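### 3.2 Household storage and labeling

Participants were recruited through three community health centers in Terkum and interviewed at home in April. Of the 200 households approached, 173 agreed to take part. Each visit lasted up to an hour and followed the schedule drawn up by Lecomte and Valderrama for the earlier Plulton study, with two questions on shared kitchens added.

Interviewers asked where dry goods, cleaning products and medicines were kept, and who in the home decided on the place. They also asked how members of the household told similar containers apart. Color was the answer given most often, ahead of shape and written labels. Older respondents in particular said that they looked for a cap of a known color before reading anything (Figure 4).
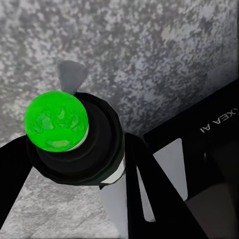
**Figure 4.** Rendered view of a cylindrical container with a green cap, with a speckled grey surface.

Reliance on color was strongest in homes where more than one language was read. In these homes, printed labels were often understood by only one adult, and other members had agreed on informal rules. Such rules were seldom written down. Several respondents reported confusion after a manufacturer changed its packaging, and nine described having used the wrong product at least once.

Answers were coded separately by Le Goff and Wogan, and differences were settled by discussion with Arnaud. Households that had moved within the past year were kept in the main analysis but are reported separately in Section 4.1, as their storage habits were still changing at the time of the visit.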